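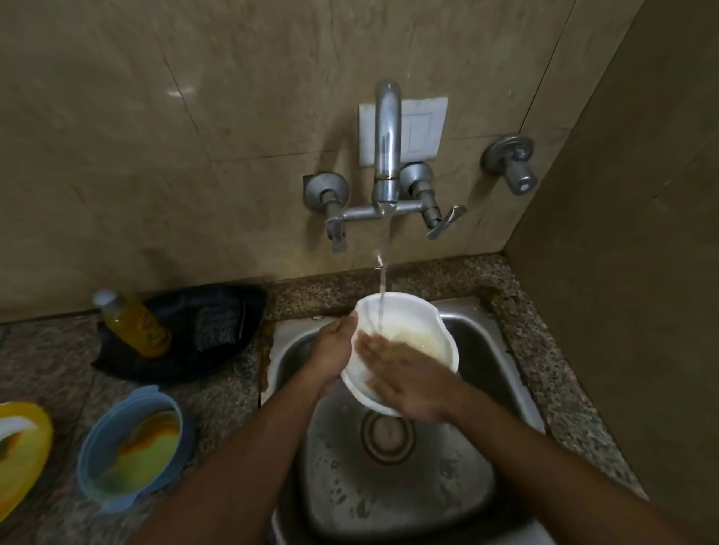
Tigela branca debaixo da torneira, a ser lavada à mão.

caminano-consumo
LEIA-ME e ficha de dados

O que está neste repositório

Registos de consumo de quatro carros a gasolina, com e sem o módulo Zument ligado à ficha OBD. O Zument é uma caixinha com um LED que, segundo a embalagem, "aprende o estilo de condução" e poupa combustível ao fim de umas centenas de quilómetros. Comprei um, abri-o e não encontrei nada ligado aos pinos do barramento CAN. Mesmo assim resolvi medir, porque nos fóruns a resposta a quem abre a caixa é sempre que devia ter experimentado antes de falar.

Ficheiros

abastecimentos.csv: 87 linhas, uma por depósito atestado
viagens.csv: 3710 linhas, uma por viagem, exportadas do computador de bordo
carros.csv: 4 linhas, com motor, ano e medida dos pneus
notas.txt: tudo o que não coube nas colunas, por ordem de chegada

Separador ponto e vírgula, vírgula decimal, UTF-8. Se o abrir no Excel em inglês vai ter datas trocadas e a culpa não é do ficheiro.

Como foi recolhido

Cada condutor atestou até ao primeiro disparo da pistola, sempre que possível na mesma bomba, e anotou litros e quilómetros. O módulo foi montado em períodos alternados. O período de aprendizagem ficou fixado em 590 km, bem acima do que pede a embalagem, para não ouvir que tirei a caixa cedo demais. As linhas desse período têm aprendizagem = 1 e convém deixá-las de fora de qualquer média.

O carro C fez quase só o percurso Zola-Akpalu, ida e volta, com uma subida comprida no meio. É o mais regular dos quatro e o único em que eu confiaria numa diferença pequena. O carro A anda em cidade, com o ar condicionado ligado quando calha, e o consumo dele salta tanto de depósito para depósito que qualquer acessório podia parecer milagroso ou desastroso conforme a semana.

Colunas que merecem desconfiança

litros: talão da bomba. Um disparo mais cedo ou mais tarde muda o resultado do depósito e o do seguinte, em sentido contrário.
consumo_bordo: valor do painel. Nos carros A e D é otimista quando comparado com o talão. Não o use como referência, por muito cómodo que seja.
temp_ext: sensor atrás do para-choques. Parado ao sol, mede o alcatrão.
pressao_pneus: medida com manómetro nos carros B e C, "a olho" no D. Ficou no ficheiro por teimosia minha.
modulo: 0 ou 1. Os condutores sabiam o que tinham montado. Não houve ensaio cego, e quem acredita na caixinha tende a levantar o pé.

Resultados

Não publico uma percentagem de poupança. Separando por carro e deixando de fora a aprendizagem, as diferenças entre períodos cabem dentro da variação normal de cada um. No carro B o consumo até desceu com o módulo, só que nesse período também levou pneus novos e deixou de andar com as barras de tejadilho. Quem quiser atribuir a descida ao LED tem os dados todos para tentar.

O que estes dados não permitem dizer

Nada sobre motores a gasóleo, híbridos ou GPL. Nada sobre outros módulos com caixa parecida. Nada sobre potência: a sensação de que o carro "responde melhor" aparece três vezes em notas.txt e vale o que vale.

Problemas conhecidos

No carro D há viagens duplicadas em janeiro, de uma exportação feita duas vezes. Estão marcadas com dup = 1.
O relógio do carro A nunca foi acertado para a hora de verão.
Um talão foi lido de uma fotografia tremida. O valor está entre parênteses em notas.txt e em falta no CSV.

Utilização e contribuições

Uso livre, com indicação da origem. Aceito registos de outros carros se trouxerem talões e períodos alternados. Mensagens do género "no meu nota-se logo" são fechadas sem resposta.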